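Speaker notes — the Suron open day, and what I'd ask before buying

Start with the number on the invitation: 3,000 hours of walking in public places. Pause. Ask the room what counts as an hour.

I went to the open day in February with Chutima Kaewsai, who looks after paths and squares for Wetton. We got there at 2. The talk indoors ran for 31 slides, and the word "safe" was on a lot of them. None gave a stopping distance.

Then outside, to the plaza. Big flat slabs, grey sky, plenty of space. Go to the pictures and leave them up for a bit.
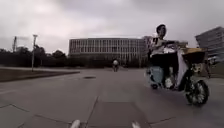
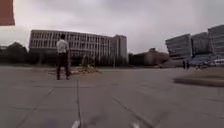

Out on the plaza, both from the Suron open day.

Points to make while these are up:

Scooter first. A rider crossing close by is a fair test, and I'd like to know how early the machine picked it up. I asked. The answer was "early enough".

Second one — man or woman in the white shirt, back to us, heap of rubble on the slabs to the right. Ask which of those the robot treats as a thing that might move.

The ground is mostly level. Kongkaew's people told me kerbs are "on the list". Skukville has kerbs on every street, and steps at the station.

Be fair here. It stayed upright all the time I was watching, and the staff didn't duck every question. Chutima liked it more than I did.

Money: they offered a trial at 121 a day, operator not included. Say that twice.

Finish on what we should ask for in writing — stopping distance, wet paving, who is holding the remote. Then questions.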